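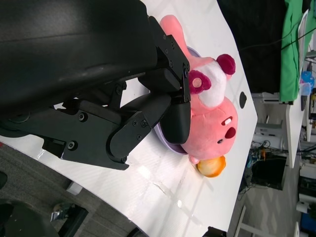 Pink plush toy on a white tabletop, with a black gripper against its side.

4. Setting up rate alerts in Vollden

Vollden watches a currency pair and sends a message when the rate crosses a level you choose. It does not predict anything, whatever the welcome screen says about "smart levels."

4.1 Creating an alert

1. Open Alerts and choose New.
2. Pick the pair. Check which currency is quoted first – the app remembers your last choice and will happily apply it to the wrong pair.
3. Under Source, select Korletey (delayed) or Rikness (live, paid plan only).
4. Type your level. Leave "Suggest a support level" off for now.
5. Set Confirm After to 2 ticks. One tick will catch every bad quote in thin overnight trading.
6. Press Save, then Test. The test message proves that your phone can receive messages. It says nothing about the feed.

Note: "Live" means the price Rikness publishes. Your bank or broker will quote you something else, usually worse. Compare the two before you set a level that matters.

4.2 Suggested support levels

The suggestion is drawn from the last 100 daily closes. We ran it against 531 past alerts on our own accounts and could not show that it did better than round numbers. Use it if you like, but treat the "strength" score as decoration.

Caution: Do not link an alert to an automatic order until you have watched it through at least one major jobs report or central bank decision. Rates can jump straight past your level, and the order fills wherever the market happens to be.

4.3 If alerts stop arriving

1. Look at the time stamp beside the rate. If it is old, the feed is down, even when the status light is green.
2. Sign out of the feed and sign in again.
3. Delete expired alerts. The list stops saving new ones at 1,645 entries and gives no warning.

Last revised Wednesday, July 21, 2021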